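Tiltgate Break Room, November: The Gallery

Welcome to the November page. Braulio Cuautle keeps asking why the break room at Tiltgate gets a gallery when the lobby has a fountain. The fountain has never once been interesting before lunch.

The curved counter went in 13 months ago and was meant for coffee, conversation and, according to the plans, fruit. Fruit has been seen on it twice. What it gets is snacks – the kind with a window in the bag, so you can meet your cake before you commit.

Jarmila Vlček runs the cleanup and has written 9 signs about wrappers. The latest is laminated, and we are told there will be a tenth.

Captions are by whoever was nearest the keyboard. Send complaints to Braulio, who enjoys them.

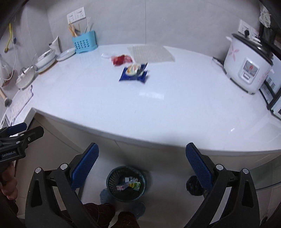 The counter, one bun or cake still in its package, and the mesh wastebasket below – wrappers in four colors.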